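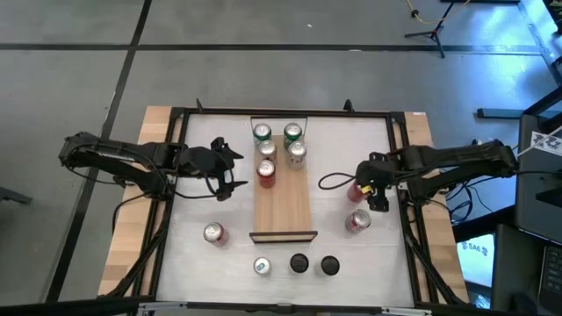 White work surface on the bench, butcher block at both sides

Trimotska Part 2 (Van Acker box set): subtitles late and clipped in Munerlow player
Status: Solved, one item still open
Opened: 11/06/2025
Category: Disc playback / subtitles
Product: Munerlow desktop player, with the Pester subtitle add-on

What I'm seeing

Hi all! First things first, I love this show and I love this player, so please read everything below as coming from a happy customer with a very annoying problem. I finished Part 1 of Trimotska with no trouble at all, cried at the harbor episode like everyone else, and put Part 2 in the same evening. The first two episodes on disc one were perfect. Then came episode 11, the one with the long argument on the ferry, and the English subtitles started showing up late.

It's not a steady delay either. The opening song is fine, the first scene is fine, and then right after the mid-episode title card every line comes in after the character has already closed their mouth. By the end credits the sister is answering questions that haven't been asked yet on screen (which is sort of in character for her, but still).

The second problem is that long lines are clipped on the right side. I only get this on lines set in the slanted font the disc uses for letters and voiceover. Normal dialogue fits.

The two may be linked or they may not. I'm putting them in one ticket and I'm glad to split it if that's easier on your end.

What works and what doesn't

Part 1, all discs: works.
Part 2, disc one, before episode 11: works.
Part 2, disc one, episode 11 onward: late subtitles after the title card, clipped voiceover lines.
Part 2, disc two: late subtitles, clipped voiceover lines.
Part 2, disc three (the extras): works. The interview with the background painters is fantastic, by the way, 35 minutes and I could have watched twice that.
Japanese audio and English dub: both play in sync with the picture in every case. It really is only the text.

Steps tried so far

1. Restarted the player. No change.
2. Took the disc out, wiped it, put it back in. No change. There isn't a mark on it.
3. Played episode 11 on the living room player, no computer involved. Subtitles were on time and nothing was clipped! So the disc looks good and I can stop worrying about a bad pressing.
4. Switched off hardware decoding in Munerlow. No change to the subtitles, and the snow scenes stuttered, so I turned it back on.
5. Set the subtitle delay by hand with the slider in Pester. This fixed the second half of the episode and broke the first half. At least it told me the delay is the same from the title card to the credits and doesn't creep.
6. Skipped back to the chapter start after the title card. Now this was interesting – the subtitles came in on time until I paused, and after the pause they were late again. 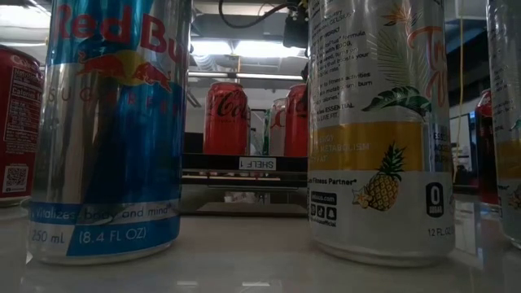
Reply from Munerlow support

Thanks for such a clear write-up, and for checking the disc in another player, that saves a lot of back and forth. Your step 6 is a big help. Please send us the following when you can:

- the log file from the Pester folder, after playing episode 11 past the title card
- whether "Remember position between chapters" is ticked
- whether you are using the disc menu or opening the episode from the file list
- a note of which subtitle track is selected (the set has one for full subtitles and one for signs and songs)

We have a copy of the Van Acker set here and will try it on our side as well.

My answers

Log is attached. "Remember position between chapters" is ticked, and I never touched it, so it must be like that out of the box. I always start from the disc menu, because the menu on this set is gorgeous (that loop of the lighthouse turning on!) and I'm not giving it up unless I have to. Track selected is the full one.

I opened the log myself out of curiosity. There are 38 lines in there saying "cue held, waiting for chapter," and all of them come after the title card. Before the title card, none. I don't know what a held cue is but I'm guessing it's our bad guy.

I also tried opening the episode from the file list. Subtitles on time all the way through! Clipping is still there though. So I think we've got two separate bugs, and one of them has a workaround already, which has made my evening.
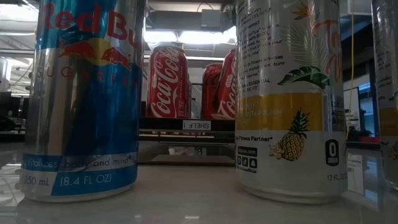 On to the clipping, which I've now had a proper look at. It happens in episode 11 and again all through disc two, always in the voiceover font, always at the right end of the line, and always with the same amount missing no matter how big the window is. The words aren't being wrapped or shrunk, they just carry on past where I can read them. It's like the lettering on the Red Bull Sugarfree can, where you get as far as "Red Bu" and the rest of the name has gone off around the curve. With a can you could at least turn it to read the rest! In the grandmother's letter I lose the end of nearly every line, and that letter is the whole heart of Part 2. Changing the font size in Pester moves where the cut falls but doesn't get rid of it. Changing the font to the player's own default does get rid of it, but then the letters lose their handwritten look, and somebody at Van Acker clearly put real care into that.

Second reply from Munerlow support

We can see both problems on our copy now.

Late subtitles: on this set, the title card is its own very short chapter. With "Remember position between chapters" ticked, Pester holds the next line until it thinks the chapter has ended, and it gets the end point wrong when playback was started from a disc menu. Part 1 has no separate chapter for the title card, so you wouldn't have seen it there.

Please try this:

1. Close the player.
2. Open Pester settings, then Timing.
3. Untick "Remember position between chapters."
4. Clear the saved positions with the button at the bottom of the same page.
5. Start the episode from the disc menu as usual.

Step 4 matters. If the old positions are left in place, the change won't show until you've played the episode through once.

Clipping: Pester measures slanted text as if it were upright, so long slanted lines come out wider than the space set aside for them. There's a setting that helps until we have a proper fix. Under Layout, set the side margin to 5 and tick "Use for disc fonts too."

Results

IT WORKS! I unticked the box, cleared the saved positions, and started from the menu with my beloved lighthouse. Episode 11 played from the first note of the opening to the last card of the preview with every line where it should be. I paused during the ferry argument on purpose, then paused again, skipped back a chapter and skipped forward. Still on time. I then watched the next two episodes just to be thorough (no hardship at all, the festival one is now my favorite of the entire series).

The margin setting fixes the clipping for the voiceover lines. The grandmother's letter is all there and in the right font, and yes, I went back and watched that scene again from the top.

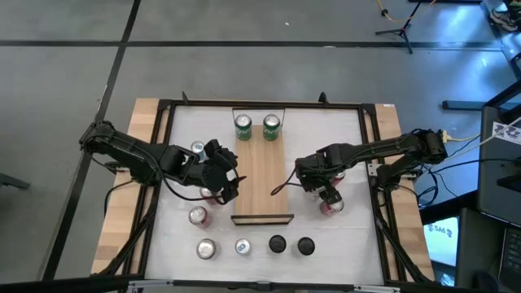 Green soda cans in the holder at the far end of the plank

Still open

One small leftover. With the margin turned on, the song lyrics at the top of the screen now break into two lines in the ending theme, and the second line sits over the credits. I can read everything, it just looks crowded. If I untick "Use for disc fonts too" the lyrics go back to one line and the clipping comes back for the letters. I'm leaving it ticked for now.

Note from Munerlow support: confirmed, the lyrics use the same style group as the voiceover on this release, so they pick up the margin too. The slanted text fix should take care of both, and we'll keep this part of the ticket open until it's in a build you can try.

Happy to test that build the minute there is one. I've got the commentary tracks on disc two still to go, so I'll be in there anyway, and I'll add a line if the timing slips on any of those.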